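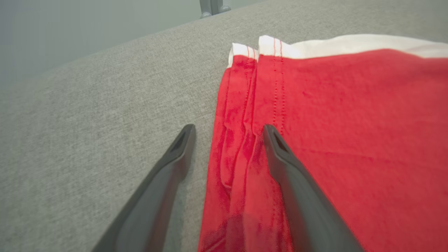
4.3 Picking up cloth (folding task)

Do this section after 4.2, jaws already zeroed. Cloth is harder than the foam blocks so expect a slow first session. You want the jaws open and angled in over the edge of the garment, one finger on the cloth side and one over the bare cushion, with the edge running between them. Red on grey is a good pairing to start on, the edge is easy to find in the wrist view. Grey socks on grey cushion, don't bother.

Before you start

- Arm on, Rodo controller showing READY
- Speed limit at 200 (club setting, not the factory one)
- Garment flat, no zips or buttons for beginers
- Second person on the stop button. Always.

Steps

1. Log in on the Zeltwood laptop, open the project called Plaltier. Not the old copy.
2. Load program 1172. Wait for the beep.
3. Jog the arm over the garment. Stop well above it.
4. Switch to wrist view. Find the long edge.
5. Turn the wrist until the edge lies between the fingertips. Close enough is fine.
6. Lower in small taps. Do not hold the key down.
7. Stop when the tips just touch. Fabric should not dent much.
8. Close to half grip. Look. Then close fully.
9. Lift about 2 cm and pause. If it slips, open, go back to step 5.
10. Move across, lower, open. Save the run, even the bad ones.

Note: seams and folded strips are thicker than the rest. If a finger is sitting over one, either shift along or drop the grip force by 2. Same goes for hems and trim, specially where the layers end in a corner.

Note: on a soft seat the whole surface gives when you press. The height reading will be a bit off. Trust the view, not the number.

CAUTION: Hands out of the work area before step 8. The jaws don't know the difference between a sleeve and a finger.

CAUTION: If the fabric bunches up under a tip do not drag it clear. Open, raise, smooth it by hand with the arm PAUSED, start again.

If it goes wrong

Beeps twice and stops: force limit. Raise, reset, carry on.
Picks up two layers: too low. Come up one tap.
Picks up nothing: too high, or jaws not zeroed, see 4.2.
Wrist view frozen: unplug the camera lead, count to five, plug back in. Restart the view, no need to restart the arm.

Log sheet goes in the Khan folder by the end of Thursday session. Put the garment type and the grip force on it pls, half of last term's are blank.

Next: 4.4 First fold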